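2022-08-21

Went over the Sulonix quote again. 3978 for the second gripper set, 700 on top for "integration support," which as far as I can tell means one phone call. Danai wants to sign before December. I don't see what the hurry is.

Their sheet says the new fingers handle "all common book formats." Fine — which ones? Our shelf job is mostly paperbacks that have slid into each other, and I'd like to see that in their demo before we pay for it.
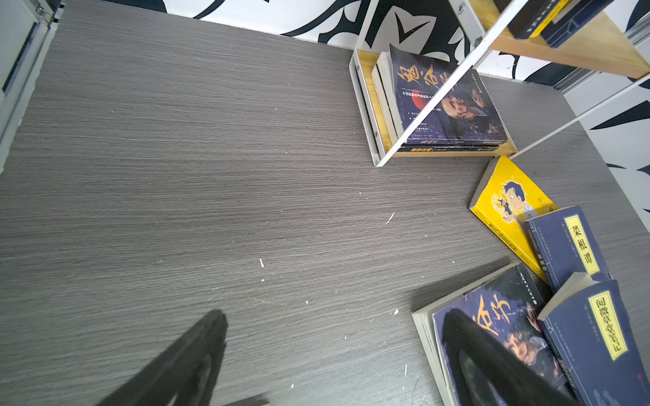 Wrist view, desk and shelf. Fallen paperbacks at right, fingers at bottom.

Asked Dionysis to price plain replacement pads for the current fingers. Jenar lists them at 103 a pair. Four pairs would cover us for a good while.

To do: get Votora's number too, ask Sulonix for a loan unit. No loan, no order from me.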